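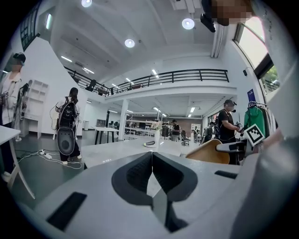

A big white room with a high ceiling and a black balcony railing.

Why do big rooms echo?

Have you ever walked into a huge, empty room and said "hello" just to hear what would happen? I do it every time. My daughter has asked me to stop doing it in the library, and I'm trying, I really am.

So let's talk about echoes, and why your voice sounds so grand in a gym and so ordinary in your bedroom.

Sound is a wiggle

When you speak, you make the air wiggle. Put two fingers on the front of your throat and hum. Feel that buzz? Your voice is shaking the air, and that shake spreads out in every direction, a bit like ripples when you drop a pebble in a pond. When the ripples reach somebody's ear, they hear you.

Those ripples are fast! In ordinary air, sound goes more than 1,000 feet in a single second. Try running that before you can say "Mississippi."

What happens at the wall?

A ripple in the bathtub hits the side and comes back. Sound does the same thing. If the wall is hard and smooth, most of the sound bounces off, like a rubber ball on a sidewalk. If it hits something soft – a pillow, a thick curtain, your winter coat – a lot of it gets soaked up inside all those tiny gaps and threads, and only a little comes back out.

Your bedroom is probably full of sound soakers. You've got a bed, maybe a rug, a heap of clothes on the floor (I'm not judging). A gym has hard walls, a hard floor and a ceiling way up high, so the sound keeps bouncing from one to another until it finally fades away.

Echo or reverb?

There are really two kinds of bouncing to know about. An echo is when you hear your word again, separately. You shout "hey!" and a moment later, "hey!" comes back. For that you need some distance, so the returning sound has time to lag behind. A cliff across a valley is perfect.

Reverb (short for reverberation, a lovely word to say out loud) is when lots and lots of bounces arrive so close together that they blur into one long, ringing sound. Most big rooms give you reverb. That's why announcements at a swimming pool sound like mush.

When I was in 6th grade, we lived in Sarkondale, and our music teacher, Mrs. Petridis, took us into the old swimming hall after it had been drained. She had us sing one note and then stop. The note kept going without us! I got goosebumps, and I've been a bit nuts about echoes ever since.

Try it yourself

You'll need a bathroom and an armful of towels. Ask a grown-up first if they're the good towels.

Stand in the bathroom with the door closed and clap once. Listen hard to the tail end of the clap.

Now hang up the towels and spread a couple on the floor. Clap again, just as loud as before. Does it sound shorter? Duller?

Then take the towels away and sing something. Lots of people think they sound better in the shower, and the bouncing helps. All those tiles send your voice right back to you, so it seems fuller and louder.

If you get a chance, try one clap in a stairwell, one in a closet full of coats and one outdoors in a field. My favorite so far is the stairwell, but I haven't found a good cave yet.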